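Papers > Food and Society > Working Papers > Noodles at Home

Browse Issues Authors Subscribe Search

January
By the Miltlow Kitchen Habits Group

4. Portioning and the Optimism of Cooks

4.1 What the diaries show

The 155 households in the Miltlow sample agreed to write down every noodle meal they made in 12 weeks. Most of them kept this up, which surprised the authors, who had tried it themselves and quit in the second week. Glass noodles were picked as the test food for a simple reason: dry, they look like very little, and few people believe the packet.

Cooks in Fokport, where the dish is common, tended to measure by the bundle. Cooks in Vishwakarma, the newer housing district up the hill, tended to measure by eye and then write a short, bitter note in the margin. "Fed us twice" was a frequent entry. So was "again." One diary records the same pot of noodles at lunch, at dinner, and at 11 p.m., by which time the handwriting had lost heart.

We had expected experience to help. It helped a little. Cooks who had made the dish for years still put in extra, but they owned bigger bowls and called the result generous. New cooks called it a mistake. On paper the two portions looked much alike, and we have coded them as the same behavior, over the objections of several participants.

4.2 Serving and the problem of the strand

Portioning doesn't end at the stove. Long noodles have to be split between plates, and they resist this. The diaries list 9 serving tools, among them kitchen scissors, two forks, and a ladle whose owner defended it at length. Scissors came out best for even portions and worst for approval by older relatives. The Floton cooking manual, which half the sample owned and 5 households had opened, advises lifting the noodles high and waiting. Waiting was not popular.

Figure 3. Glass noodles on a plate, with strands lifted and a few over the rim.
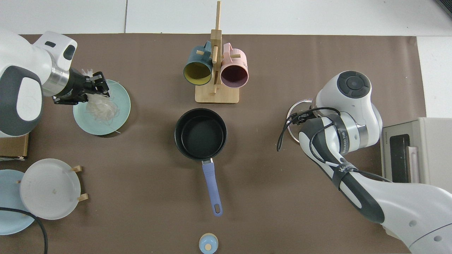 Do cooks make less after they have once made too much?

For one meal, they do. The next entry in the diary usually shows a smaller portion, and the one after that is back to the old size, often with a remark about guests who might come by. Guests came by in very few cases. We return to leftovers, and to the claim that they taste better the next day, in Section 5.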